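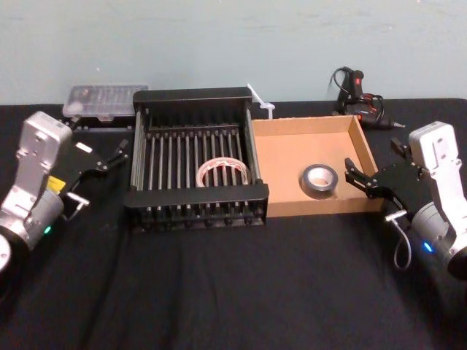
Gustbridge Home Help > Storage and tidying > Craft and packing tables

Using a dish rack to store rolls of tape. Good idea or daft?

Asked 12 July 2023 by Lâm Lưu
Viewed 1,114 times
Tags: tape, dish rack, small parts, glue gun, tidying

Quick one hopefully. I do parcels and small repairs on one table against the wall, back bedroom, black cloth over the top of it. Table has turned into a dumping ground and I can't stand it any more so having a proper go at it this week.

What I've got to find homes for:

clear packing tape (the one with the red and white label inside the ring)
silver duct tape
hot glue gun, black with a red trigger, long lead that goes everywhere
clear plastic box with a compartmented lid, for bits
cable ties, mostly loose, they get into everything
odds and ends of card

Had a black dish rack going spare from when we changed the kitchen round. Rods up the middle, solid ends. Stood the packing tape in it on its edge between the rods and it sort of works?? Duct tape is in a low cardboard tray next to it, lying flat. So now I have two systems for two rolls of tape which is silly.

Questions really

1. Is there any reason not to keep tape in a dish rack. Does standing it up on edge hurt it
2. Would you put both rolls in the rack or both in the tray
3. Where does the glue gun go. At the moment it lives at the back right by the wall with the lead bundled up behind and every time I want it I drag half the table with me
4. Cloth. Keep it or bin it? I like it as it hides a horrible table top but it moves about

Would rather not buy anything. Partner says get one of those Ledel trolleys and be done with it but there's no floor space, you'd have to climb over it to get to the window.

Also I pack in bursts. Nothing for a fortnight then a whole evening of it, so whatever I do it has to survive being ignored.

Thanks in advance, sorry for the essay

Comments on the question

tilly_m: how wide are the gaps in the rack? tape rolls vary loads

Lâm Lưu: haven't measured sorry. Made for plates. The packing tape goes in but leans a bit

gordonbrae: following this, mine is worse

Answers

Arnaud
Accepted

Done this for a couple of years with a rack out of my mum's kitchen so will go through yours in order. Typing on the bus so forgive spelling.

Tape on edge is fine. If the core is decent card and nothing is pressing down on it, it'll sit there for ages. What wrecks tape is heat, dust on the sticky edges and being squashed. Lying flat is fine as well, but flat on a bare dusty surface you pick up fluff all round the rim and then the first turn of every layer is furry. Duct tape is the worst for it. Mine once glued itself to a windowsill in a warm spell and took the paint off when I pulled it up.

So don't keep the rack in full sun. That's about all there is to that one.

Rack or tray: I'd split it by what you use on a parcel and what you don't. Packing tape in the rack. Scissors, marker, the pad of labels, anything flat. All of that stands up and you can grab it with one hand while the other hand is holding the box shut, and that is the whole point of a rack. Duct tape you're not using on parcels, I hope, so it can stay in the tray with the mending stuff. Two systems is OK if they are for two jobs!

If the packing tape leans, put it nearer one end so it has the solid bit to rest on, or slide a bit of stiff card in the slot beside it to take up the slack. Don't bend the rods. I did and they never go back straight.

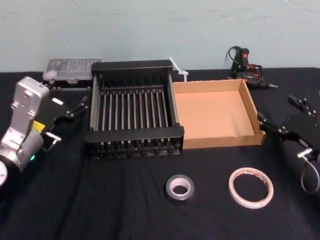

Position matters more than you'd think with a rack. Put it so the slots run away from you, then things slide in and out towards your hand. Sideways on you end up lifting everything up and over the rods, and with a full rack you catch the next thing along and it all comes up together. Try it both ways with it half full before you decide. Mine sits in the middle while I'm packing and gets shoved to the back left when I'm done.

Also leave gaps. You'll be tempted to fill every slot. I keep about 4 things in mine and it stays tidy, when I went past that it turned into a drawer with no sides.

Glue gun. Somewhere it can stand or lie with the nozzle away from the cloth and away from tape, card, plastic box, the lot. NOT in the rack while it's warm, however handy that looks, the nozzle ends up against something. I keep a ceramic tile (old bathroom one, free) under mine and it stays on the tile till it is stone cold. Then it gets put away somewhere else. If you only use it once in a blue moon it doesn't need to be on the table at all, that's prime space you're giving it. Hook on the wall or a shoebox.

Lead: fold it back and forth in loops about as long as your hand, one of your cable ties round the middle but loose. Better, use a strip of old tights or a velcro bit, then you're not cutting a tie off every time. Don't wind it tight round the gun, it goes at the point where it enters the handle. Lost one that way.

Cloth. Keep it, I would, but fix it down. Pull it tight and clip it at the back edge and the two sides, bulldog clips will do. Wrinkles are a pain when you're writing labels and when you slide a box along the whole lot travels with it. Don't use the hot glue anywhere near it though, you'll never get a blob out of fabric. Tile again, or a baking sheet.

Cable ties go in the compartment box. Sort by length, not colour. Long ones that won't fit, stick them in a jar or stand them in one slot of the rack with an elastic band round.

Hope thats some use

Comments

Lâm Lưu: this is brilliant thank you. Turned the rack round and yes, miles better. Got a tile under the sink somewhere

tilly_m: the card in the slot thing is good. Cereal box folded double is about right

gordonbrae: do you clip the front of the cloth too?

Arnaud: no, catches my sleeves. Back and sides only

pemberley_joan

Get a proper tape dispenser, one of the heavy desk ones. I have an Oltex, had it years. You can't beat it and you don't have to hunt for the end of the tape every single time.

Comments

Lâm Lưu: trying not to buy anything but noted

Arnaud: fair point about the end of the tape tho. Fold the last bit under on itself so there's a tab. Do it every time you put it back, takes a second

pemberley_joan: never remember

gordonbrae: I stick a bread bag tag on the end, works

stitchandsend

Slightly different view, sorry. I wouldn't have a dish rack on a packing table at all unless the table is huge. I sell knitting patterns and wool by post, 488 parcels since April, and the thing I'm always short of is flat empty space directly in front of me. Anything that stands in the middle gets knocked. A rack has a big footprint for what it holds, and all that air between the rods is doing nothing.

What I do. Low tray, at the side of my good hand. Cardboard is fine, mine is the bottom of a fruit box cut down. Tape, scissors, pen, all lying in it, all one layer. If it doesn't fit in one layer it isn't needed for packing and goes elsewhere. At the end I pick the whole tray up and put it on the shelf and the table is clear. Thirty seconds. For somebody who packs in bursts and then ignores it for two weeks I think that matters more than how it looks while you're working.

Line the tray with something plain that wipes, bit of old oilcloth or a placemat. Cardboard sheds and you get the dust on the tape edges that Arnaud mentioned. When it goes soft at the corners chuck it and cut another one.

If you do want to keep the rack, use it for the packing itself. Padded envelopes stand up in it beautifully, so do flat cardboard mailers, small ones at one end and big ones at the other. It's what it is shaped for really, flat things like plates. I'd have it at the back against the wall, envelopes in, nothing else. Tissue paper no good, flops over.

Agree about the glue gun, off the table. Unplug at the wall, not just leave it. I know everyone knows.

Cloth I'd lose. Sorry! Paint the table top or stick vinyl on. Fabric drags when you slide a parcel over, and bits of tape stick to it, and black shows every thread. If you must have it then give it a going over with a lint roller before each session or you'll be posting fluff to people.

Small parts box, keep it shut. Sounds obvious, I've had one over with the lid open and was finding beads till Christmas.

Comments

Lâm Lưu: ooh envelopes in the rack. Hadn't thought of that at all. Might do envelopes one end and the packing tape the other

stitchandsend: yes that would work, tape at the end nearest your hand

tilly_m: seconding envelopes. I've got mine in an old LP rack, same idea

Lâm Lưu: Update for anyone who finds this. Rack at the back with envelopes and the clear tape, tray beside it with duct tape and scissors, glue gun and its tile moved into the cupboard in the hall, lead tied up with a bit of tights. Cloth is staying, clipped at the back and sides. Partner still going on about the trolley

Related questions

How do I get the sticky edge off an old roll of parcel tape
Best way to store cable ties of different lenghts
Vinyl or oilcloth for a work table?
Duct tape residue on painted windowsill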